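Forum > Workshop Equipment > Grippers and Small Arms

Second set of fingers now, or wait for next year's budget?

Last updated: August

Driss Naciri
We run one small arm with a two-finger gripper at a shop that finishes wooden boxes. The job is moving varnished boxes on and off a pale bench between inspection and packing. Black fingertips, flat inner faces, camera at the wrist. The view on a typical piece: 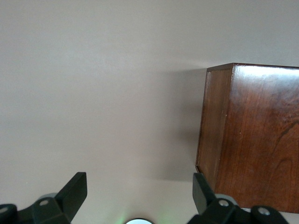
What I need to decide by Friday

I have money for one of two things. Either a spare set of fingers plus soft pads from Zurkance, or a better light over the bench. Polished wood throws a bright reflection back at the camera and I'm not sure whether that is a lighting problem or something I should fix in software. The pads are quoted at 6 weeks. If I skip them, the next chance to buy is after the new budget opens. We handle two finishes, both glossy, and a scratched box is a box we can't sell.

Yasmine Metwally
Buy the pads. We put off the same purchase and ended up paying for refinishing, and the refinishing cost more than the pads and a spare set together. Hard tips on varnish are fine until a box gets picked up slightly crooked.

Order two sets of pads while you're at it. They are a wear item and the shipping is the same. Put them under consumables in the budget if your shop allows it — ours does, and that left the equipment line alone.

For the light, try a sheet of diffuser film on what you already have. Move the lamp to the side as well and look at the camera view again before you spend anything. If the glare is still in the same place, ask Drevham for a loaner. They let us keep one for nine days.

Ilham Tawfik
depends on the arm. what payload?

Abdelghani Abou Zeid
I agree with Yasmine on the pads, but check the opening width first. Pads take up room on both sides, and on our gripper the widest box no longer fit. Measure your largest box, add the pad thickness twice, and compare that with the full stroke on the data sheet. If it's tight, ask Zurkance for the thin version before you sign the quote.

Related threads
Budgeting for spare gripper parts
Lighting for glossy surfaces
Lease or buy: first arm for a small shop
Ristemel bench mounts, used prices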